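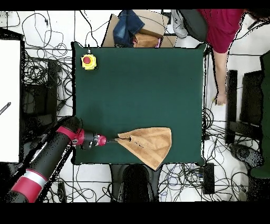

Clause 11

The auditor from Grivton arrived on Saturday at a quarter past seven, before the heating had come up. She signed the visitor sheet, read the site rules posted beside the door and asked for the current copy of the operating standard. The operator handed her a binder. She turned to the revision page first, as auditors do.

"This is issue 19," she said.

"Issue 19 is current."

"Walia holds issue 18."

"Walia never sent back the receipt."

She wrote this down. The standard had been drafted by Lorente, adopted by Walia and amended by everyone who had since found a reason to. It covered towels, garments and household linens. Clause 11 dealt with the person at the table, and it was the shortest clause in the document.

11.1 One person shall be designated attendant for the duration of a run.
11.2 The attendant shall remain within reach of the stop.
11.3 The attendant shall not assist the arm.

The auditor read the clause twice and asked to see the stop log. The log showed 1338 runs since the last inspection. Stops were listed by run number, with a cause and a pair of initials. Most of the causes were ordinary: grip lost, item off table, cable snag. One entry, in September, said only "attendant."

"Explain run 1000," she said.

The operator had been the attendant on run 1000. He had hoped the number would go unnoticed among the others, and had known when he wrote it that it would not.

"The arm had a bath towel by the corner," he said. "It lifted, lowered and lifted again. It did this for four minutes."

"Four minutes is inside the limit."

"Yes."

"Was there a fault code?"

"No. It was looking for the second corner. The second corner was folded under. I could see it from where I was standing."

"And you pressed the stop."

"I pressed the stop, turned the corner out, released the stop and let the run continue."

She looked at the clause again. A stop had been made by the designated attendant, who was within reach of it. The arm had been de-energized when the towel was touched. Whether a stopped arm could be assisted was a question the standard did not address. Lorente had been asked for a ruling on something similar at the Astiletti site and had replied with a copy of the clause.

"Was the run scored as a success?" she asked.

"The sheet has a box for completed and a box for not completed. It completed."

"Then the record is wrong in a way the form permits."

"I wrote the cause down."

"You wrote one word."

"The column is narrow," he said.

She went out to the floor and watched three runs without speaking. On the second, the arm took a corner, raised it, set it down and raised it again. The operator stood with his hands behind his back. She noticed that she had put hers behind her own back as well – there was no clause requiring it of visitors.

The limit came up. The arm opened its fingers and withdrew. The operator marked the box for not completed and carried the towel back to the start position.

At noon she wrote her findings in the office. There was one minor nonconformity, for the outstanding receipt. Under observations she proposed a new line for issue 20:

11.4 Where the attendant handles the item during a stop, the run shall be closed and a new run number assigned.

She read it over and added a recommendation that the cause column be made wider. The operator countersigned both pages. Then he took the log down from its shelf, found run 1000 and asked whether he should correct it.

"The clause isn't in force yet," she said. "Leave it as it is."

He put the log back and went to start the afternoon's runs.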